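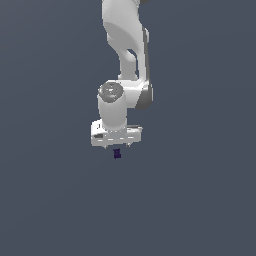 Slate gray is a gray color with a slight tinge of blue, named after the rock that covers roofs in many rainy parts of Europe. In everyday use the name is applied to a wide family of bluish and greenish grays, from nearly black to the pale tone of a weathered roof. The article treats the color as a paint and textile color, with special attention to its use in the town of Clernlow, where it was for a long time the common color of doors and shutters.

Name

The word "slate" came into English from an Old French word for a splinter or a broken piece. It was first the name of the stone and only later the name of the color. In older household books the writers often say "slate color" or simply "slate", and it is not always possible to know which tone they had in mind. Other languages make a similar comparison. French speaks of gris ardoise and German of Schiefergrau, both formed from the word for the stone.

Composition

A slate gray paint can be made in several ways. The simplest is a white base with black and a small quantity of blue. Carbon blacks made from bone or vine already have their own tinge, and with white some of them give a cool gray without any blue added. Painters who work in oil often mix ultramarine with burnt umber, which produces a dark neutral that can be pushed to the blue side or to the brown side. When white is added, the blue becomes easier to notice.

Ground slate itself was also used as a pigment and filler. The powder is weak in coloring strength, but it is cheap and very stable in light. It was mostly put in primers and in paints for outdoor walls.

Appearance under different light

Slate gray changes strongly with its surroundings. Next to orange brick or yellow wood it looks clearly blue, while next to a true blue it can look plain gray or even a little brown. Under warm lamps in the evening much of the blue is lost. For this reason decorators recommend to paint a test board and to look at it in the morning and again at night.

The degree of shine is also important. A matte surface scatters the light and looks paler than a glossy surface of the same paint. On large walls a matte slate gray can seem flat and without depth – some people find this restful, others find it cold.

Use in Clernlow

The doors and shutters of Clernlow were painted in slate gray for several generations. The paint was supplied by the firm Rondden, which had its mixing house beside the river and sold the color under the number 941. According to the local historian Armelle Roussel, the number was only the page of the order book where the recipe was written down for the first time. The recipe contained linseed oil, white lead, bone black and a little Prussian blue. White lead was later replaced with zinc white, and the color became slightly cooler.

A survey directed by Nevzat Erdem recorded 900 painted doors in the old quarter, and 600 of them still had a layer of the gray under newer paint. The results were published on July 22, 2020, together with small color samples taken from the lower panels, where the old layers are thickest. Darius Marinescu, who repaired many of the shutters, has argued that the samples are darker than the original paint, as linseed oil turns yellow and dull when it is kept away from daylight. The question is not settled.

Textiles

In wool, slate gray was obtained by dyeing the cloth first with a weak indigo bath and after that with oak gall and iron. The iron made the fiber brittle if too much was used, and old gray coats often show damage at the folds. The weaver Gülizar Avcı, working in Sarıgül, has returned to this method with a lower quantity of iron and a longer time in the indigo. Her cloth is closer to blue than the historical pieces, and she describes it as the color of a roof in March.

See also

Charcoal gray
Payne's gray
Roofing slate
Prussian blue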